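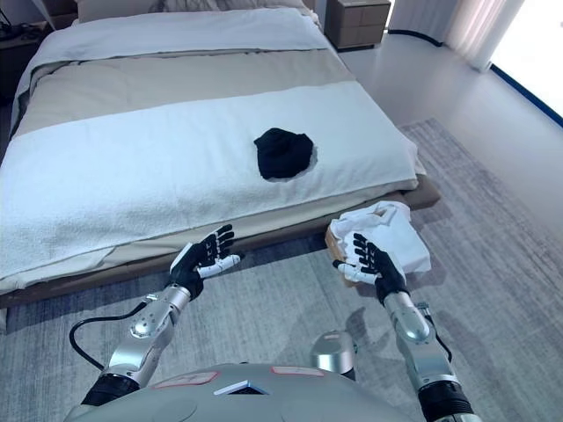 Fig. 1. Double bed with runner; white towel laid across the foot.

Modules > Hospitality Operations > Housekeeping and Linen > Handout 4
Search this site Enter keywords Go

Handout 4: Linen, par stock and where it all goes

Read this before the seminar. Those who read it during the seminar are easier to spot than they think.

1. What we mean by par

One par is the linen needed to dress every bed and bathroom in the house once. If you own one par, you have a lovely hotel until the first guest checks out. The usual teaching figure is three: one on the beds, one at the laundry, one on the shelf. Many houses add a fourth for rest, as cotton that goes straight from dryer to bed wears out sooner, and a fifth if the laundry is a long drive away or run by the owner's cousin.

Work out par by item and never for 'linen' as a lump. Pillowcases vanish faster than sheets, and face cloths faster than either. Bed runners hardly vanish at all. They are changed less often, they go on top of everything and guests put suitcases on them, so check your house's rule on washing them and then check whether anyone follows it.

2. Worked case: the Nidano

The Nidano has 56 rooms, all doubles, one duvet cover to each. At four par it should hold four covers per room. Do the sum yourselves; it will take less time than looking for it further down the page.

At the October stocktake Dalal Sfeir's team looked at bath towels only. The book said 1,612. The shelves, trolleys, rooms and laundry receipts together came to 335 fewer. The general manager's first word was 'guests'. It usually is.

Dalal went through the paperwork, and the story turned out duller:

- roughly 200 had been torn or stained and cut up for rags, with no discard slip
- most of the rest had gone out to the laundry and come back as a signature, the night porter having signed for sealed bags without opening them
- a few, yes, guests

Points to take from this. A discard is a stock movement and needs a slip, even at ten to four on a Sunday. Laundry bags are checked in by the piece. And a book figure nobody has tested for a year is a piece of creative writing.

3. Buying

Cheap towels are cheap once. Ask the supplier for weight (grams per square metre), shrinkage and the number of washes they expect, then wash six of them yourself thirty times before ordering. Omar Semaan did this at Vurov and ended up with towels that would no longer dry a teacup – he still has one pinned up in his office.

Buy plain white unless you have a very good reason. White can be boiled, bleached and matched to next year's batch. The designer will want 'oat'. Next year's oat will be porridge.

4. Storage

Shelve with the fold facing out, new stock to the bottom or back, and take from the top or front. Keep linen off the floor and away from pipes. The linen room has a lock, and the lock is to be used. It is also not the place for the Christmas tree, although I have yet to visit one without it.

5. For the seminar

Bring a one-page linen plan for a house of your own choosing: par for each item, laundry turnaround, and who signs for what. Maya Mansour's group presents first, having gone last the previous two times and complained about both.

Reading: Abla Najjar's notes on laundry contracts, in the module folder. Skip the appendix on tablecloths unless you are that way inclined.

Queries to Lama Matar, preferably not the night before.

Last updated: Wednesday, February 24, 2021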